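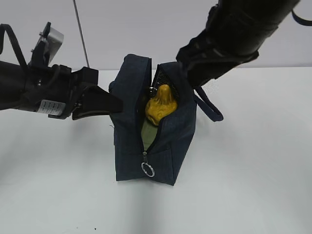 Chapter 11
Soft Containers

I own far too many bags, and I blame my first teacher, Onyekachi Olaniyan, who made our class spend all of October on one zippered pouch. We unpicked it, drew it flat, sewed it back up and then filled it with whatever was in our pockets. I was so bored the first week! By the third I couldn't walk past a luggage shop without sticking my hand in something.

A box holds its shape whether you put anything in it or not. A cloth pouch has to get its shape from somewhere - the seams, the lining, a stiff panel in the base, or the stuff you pack. Pull the top wide open and the walls sag, and the side that was flat a minute ago bulges out at you. Zip it shut and (if you packed it well) it squares up again.

So in this chapter we'll look at how soft containers behave when they're opened, filled and carried. I'll start with the opening, as that's where most of the sewing trouble lives: where the zipper begins, how far down it runs, what the pull feels like between cold fingers. Then come linings and inner pockets, then handles. Garba Aliyu, my old bench partner at Fledis, has lent me his notes on straps, and I've used them shamelessly in section 11.4.

Before you read on, find a pouch of your own and empty it out. Keep it next to you, along with a couple of lumpy things to put in it - a small squash is great, a pear will do. You'll need them for the first exercise.

11.1 The Opening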